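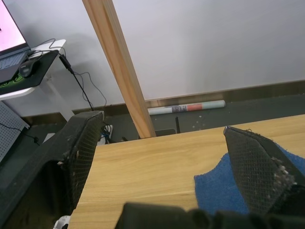

The Gedden Table

Seats 4, or 2 who are not speaking. Order code 2938.

The Gedden is our plainest table and, to the mild annoyance of everyone who designed the fancier ones, our best seller. It has a flat top, a leg at each corner and no drawer. People ask about the drawer. There was a drawer on the first one, and within a week it held three takeaway menus, a dead battery and a key to something, so we left it off.

Gregor Tosh drew the original for his own kitchen at Skillwood after his last table gave way under a christening cake. He would like it known that the cake was unusually heavy. The Gedden has stayed much the same ever since, apart from the corners, which were rounded slightly when his children reached the height of them.

Size and delivery

The top is 80 cm wide, so it will go through most front doors on its side. Please measure yours anyway. Measure the hallway too, and the bend at the top of the stairs, and then ask whoever painted the hallway how they feel about it. The legs come separately and bolt on from underneath. You will need two people and a reasonable temper.
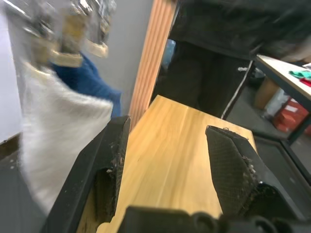
Pale board with a fine, streaky grain. Yours will have its own pattern.

Finish

The standard finish is Juhász clear oil, two coats, put on before the table leaves us. It smells of walnuts for a few days and then stops. You can also have the top bare, if you prefer to oil it yourself – many people do prefer this, and a fair number of them ring us in August to ask what went wrong. Put it on thinly and wipe off what hasn't soaked in. Leave it overnight. Thinly means thinner than that.

We don't offer white, grey, or the colour one customer described as "sort of driftwood, but happier".

Looking after it

Wipe it with a damp cloth and dry it afterwards. Hot pans want a mat under them. Rings from mugs will come out with fine sandpaper and a bit more oil, going with the grain, though Sabina Biswas in our office has kept all of hers and says she can date them. 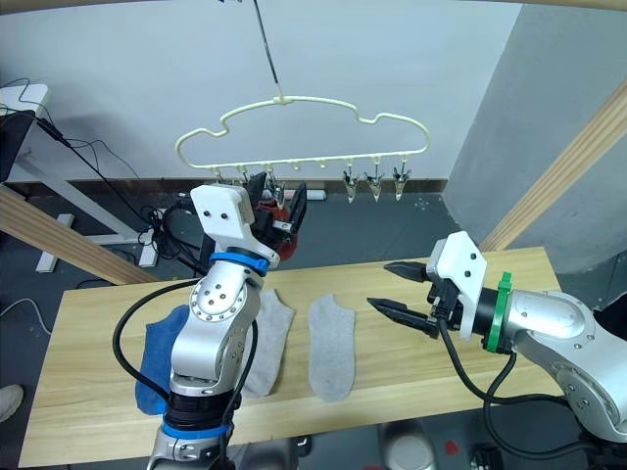

Red wine is a different matter. Get to it quickly with cold water and a clean cloth, and don't scrub. If it has been there since the party, sand it lightly, oil it again, and put the fruit bowl on the spot until you stop noticing.

Goes with

The Rolleck bench, which slides underneath when not in use. The Rolleck stool also fits, and wobbles less than its reviews suggest now that Kinga Hajdu has redone the feet.

Returns

Thirty days, unassembled, in the box. We can't take back a table that has been eaten off, and we can tell.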